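Plain white paper cups - Kiani range

Product code 522

I've been selling these out of our little shop in Jeditthorpe for years now, and they're still the ones I take home for birthdays. No logo, no pattern, no jolly slogan round the side, just a white paper cup with a neat rolled lip that's comfy to drink from (I'm fussy about that!). If you want to write names on them, a Vandex marker goes on nicely and doesn't smudge once you've given it a minute.

I get them from Berard in sleeves, and you can order as few as one. They're good for squash, water, tea from the urn and, if you're my family, keeping paintbrushes in. With very hot coffee I'd put one inside another - the wall is single and your fingers will know it.

They weigh next to nothing, so outdoors they do tip over in a breeze until there's a drink in them. Pour as you go and you'll be fine.

Big order? A full carton holds 940 and I can usually have one ready for collection the next morning. Lids are sold separately, code 555.

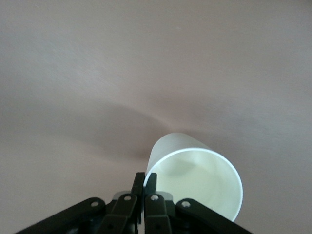

Do drop me a line first if you're after more than two cartons, as I only keep a few in the back and October gets very busy with the school fairs.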